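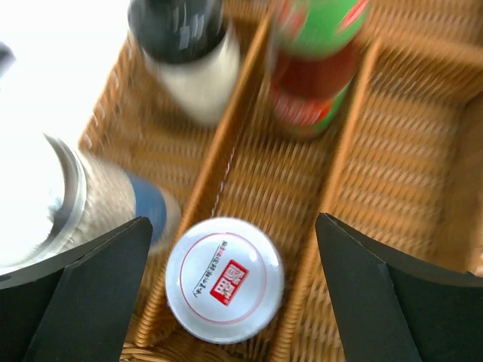

Work on the Flarnham seed library moved from planning to daily use during this reporting period. The grant paid for shelving, a secondhand refrigerator for long-term storage, and the first bulk order of seed. Packets that go out on the front counter are kept in wicker baskets with long compartments, three to a basket, and we sort them by planting season: early spring, late spring, and fall. The earlier arrangement was a single alphabetical card drawer, and borrowers had trouble finding what could go in the ground that month. Questions at the desk have dropped since the change.

Lending. Members took home 1,270 packets between February and the end of October. Beans, lettuce, and tomatoes made up most of that. Squash was less popular than we planned for, and we have cut the amount in next year's order. Flower seed was not in the original proposal, but people kept asking, so we added a small selection in May using money left over from printing.

Returns. The proposal set a target of 100 households bringing back saved seed by the end of the season. We reached 56. The dry spell in July hurt a lot of first-year gardens, and several members told us they ate the crop or let it go past saving. We also think the instructions on the packet were too short. The new packet has a drying guide on the back and a line for the variety name - too many returns came in marked only "beans."

Classes. We held three classes on seed saving at the Trereck branch. Attendance was good for the first two. The last one fell on the same evening as a school concert and should have been scheduled differently. The handouts are now available at the front desk.

Germination testing. Nechyporuk Farm Supply let us use its test trays at no charge. Almost all of the returned bean seed passed. The pepper seed did not do well and was pulled from lending. We will buy new pepper seed in November.

Spending. We are under budget on supplies and slightly over on postage. The Zalleo catalog software costs more per year than quoted because the lower rate only applied to a single branch. We ask permission to move the unspent supply money to cover the difference. No change to the total is requested.

Next period. Order seed by the end of January, print the new packets, and open a second lending counter at Trereck in time for spring planting.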